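Do Opening Weekend Numbers Tell Us Anything? A Look at Film Publicity Claims
Media Studies, final project report
Submitted 30/09/2024

Our group set out to test whether the box office claims in film advertising can be checked by an ordinary viewer. I went in doubtful and came out more so. The others were more generous, and where we disagreed I have tried to say so.

Method

We picked two releases with plenty of publicity behind them. Hernby is a family drama and Drarley is a heist film, and both were handled by the same distributor, Distari. In June we collected 80 items: posters, trailers, radio spots and social media posts. We sorted them by whether they made a claim in numbers, and then tried to trace each number to a source. We also ran a short survey outside the Fonseca cinema, which got 60 replies.

The survey was weaker than I wanted. We stood there on discount nights, so the sample leans toward people who go to the pictures often, and a few clearly ticked the same column all the way down to get away from us. I would not build much on it.

What we found

Out of the 80 items, nearly 60 made some kind of claim about success. Most were useless for our purposes. "A runaway hit" can't be checked, and neither can "the film everyone is talking about". Only five gave a figure we could look into.

The best known of these was the line that Hernby opened "on 309 screens". It was printed on the second poster and repeated in most of the local coverage. We found no listing that added up to it. The closest reading we could come up with is that a screen was counted again each time the film moved to a different room in the same building. If so, the figure describes sessions or bookings and the poster should have used another word. Distari did not answer our email, so this stays a guess.

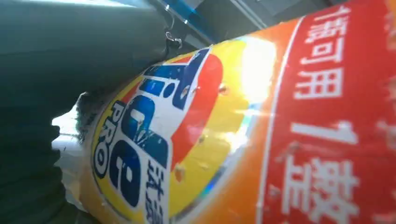

One member of the group, Distari's only defender among us, argued that the screen count was never meant for the public at all. On this view it is a signal to cinema owners, who know how such figures are put together, and it does no harm if it ends up on a poster. I don't buy it. A poster at a bus stop is not aimed at cinema owners.

Drarley was harder to fault, mostly for want of anything to check. Its campaign leaned on colour, music and the lead's face, and the one number in it was the release date.

Do viewers care?

Few people in the survey could recall any figure from either campaign. When asked why they chose a film, they named friends, the trailer and the session time. That might mean the claims have no effect, or it might mean people don't like to admit to being swayed by advertising. Our questions could not separate the two — a fault in the design, and we should have caught it in the pilot.

Limits

Two films from one distributor is a thin base. We also had no access to ticket data, so everything here rests on public listings, some of which had been taken down by the time we went back.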